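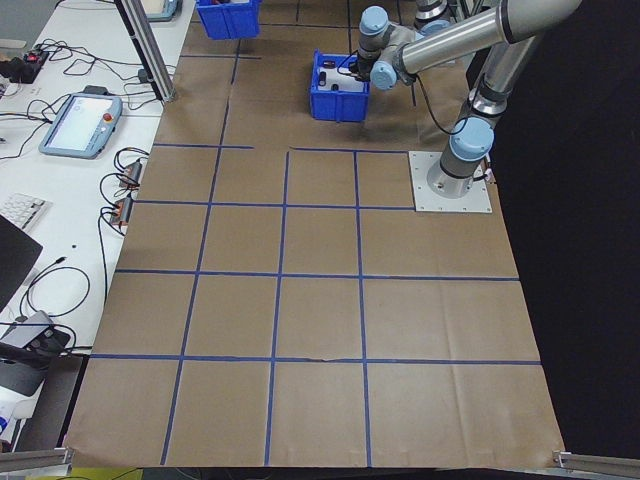

Home What's on Join in Shop Contact

Come and help us playtest Muton!

So I've spent the last couple of years making a board game in my spare time, and it's finally at the stage where I need people who aren't my friends to tell me what's wrong with it. My friends have been lovely but they all know the rules by heart now, and they've stopped noticing the bits that don't make sense. I need fresh eyes. Yours, hopefully.

The game is called Muton. You're running a small salt harbour, you've got more boats than places to put them, and everybody else round the table is trying to nudge theirs in ahead of you. It's mostly trading and arguing, with a bit of bluffing once the tide cards come out. If you like haggling you'll have a great time. If you like quiet, thinky games where you're left alone with your own little board, you might find it a bit rowdy (come anyway, I'd like to hear what puts you off).

We're meeting upstairs at Droletti, the café on the corner by the bus station, on Monday evenings through September. Doors at half six, and we start playing at seven. A full game should take 2 hours but new groups do run over, so please don't book a train for nine on the dot.

I've got room for 12 players each evening, split over three tables. You can come to one session or all of them. I'd especially love a few people who can do more than one, as I'll be changing the rules between sessions and it's really useful to hear whether the new version feels better or worse!

Who I'm after:

Anyone aged 11 or over. Under-16s need a grown-up with them, and the grown-up has to play too, sorry.

People who hardly ever play board games. Truly. If the last thing you played was Snap on a wet holiday, please get in touch – my rulebook has to work for you as well.

A couple of people who are good at spotting loopholes. You know who you are.

I can't pay you, I'm afraid. You'll get a hot drink and a slice of something from the counter, and your name in the rulebook if you'd like it there. Anyone who makes it to three sessions gets a copy of the finished game from Nnaji, the little press that's printing it. The first run is 1170 boxes and I've put some aside.

There's a short form to fill in at the end of each game. I'll also be sitting nearby scribbling notes, but I won't help with the rules unless you're completely stuck. It feels rude but I have to sit on my hands.

The upstairs room has a lift, and the loo is on the same floor. Dogs are fine downstairs only.

To sign up, send a message through the Stumus Games contact page with the word PLAYTEST at the top, and tell me which Mondays suit you, how many of you are coming and any food allergies. I'll reply within a few days.

We use cookies to remember your settings and see which pages get read. Accept Manage choices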